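Wusdale Household Machines Circle
Minutes of the December 2018 meeting

Matters arising. The August minutes were agreed, with one small correction — the hall hire came to 449, and we are all very sorry for the muddle.

Item 2. Can a machine do the laundry yet? A long and most enjoyable talk, which ran well past the tea break. Members were fond of the idea but felt that folding is still a good way off for most homes.

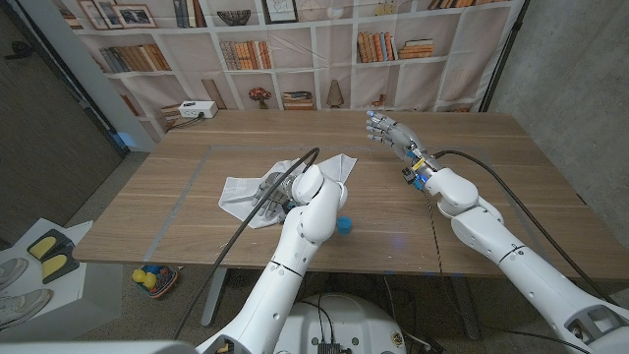

Cloth work at the table, one hand down and the other raised.

It was felt that sweeping and carrying are nearer than linen. Ostia members offered to draw up a list of chores for us to argue over — warmly accepted.

Agreed: to print 200 copies of the list for the next meeting.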